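2024-05-09

**Lusberg Begins Shipping the Otance Hand-Held Gripper Kit**

LUSBERG – Desurura has begun shipping Otance, a hand-held gripper kit for recording manipulation tasks in homes, workshops and small laboratories. The kit is sold through the company's Lusberg office and through Ikeda, its distribution partner for smaller orders.

Otance is a passive tool with a two-finger jaw. The operator holds it by a rear grip and closes the jaw with a trigger. A camera mounted on the tool records the fingers and the work surface during each task. The recordings are used to train robot arms fitted with the same jaw.

The linkage has been revised from the version supplied to pilot customers last November. The finger pads are textured and can be changed without removing the linkage arms. The pivot screws can be reached from the camera side, so that play in the jaw can be taken up between sessions.

"Most of the service requests from the pilot concerned the pivots," said Erhan Tekin, product manager at Desurura. "Operators were tightening them by feel. The kit now includes a driver with a fixed torque setting, and the manual gives the interval."

The jaw opens to 80 millimeters. The tool weighs 600 grams with the camera fitted. Each kit contains the gripper, one camera mount, a charging cable, the driver, and 9 pairs of replacement pads. Pads are rated for around 2,000 grasps per pair under normal use – less on abrasive materials.

Recording software is included in the purchase price. It stores each task as a separate file with the jaw position logged against the video. Files can be trimmed and labeled on the same computer, and no network connection is needed during recording. Export to common training formats is supported.

Desurura recommends recording on the surfaces and among the goods that a robot will meet in service. Patterned cloths, open cartons and printed packaging may be left in place. The starter task list covers small household objects and toys, with notes on approach angle and grip height for each.
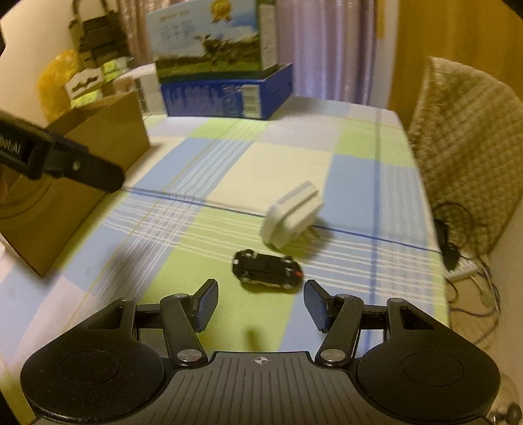
Page 2

*Otance with its jaw open at a small black toy car on a plaid tablecloth.*

Shota Takagi, who manages training at Ikeda, said the company will run half-day sessions for new operators. "The trigger is easy to learn. Keeping a steady approach speed takes longer, and that is where we spend the time," he said. Sessions are booked separately from the kit.

**Availability**

Otance can be ordered now. Left-handed grips are a no-cost option and must be requested when the order is placed. Pilot customers may return their units to the Lusberg office for the revised linkage – the camera mount should be removed before packing. Replacement pads and pivot screws are also sold separately.

**Contact**

Desurura Press Office, Lusberg

Distribution and training inquiries: Ikeda, Operator Services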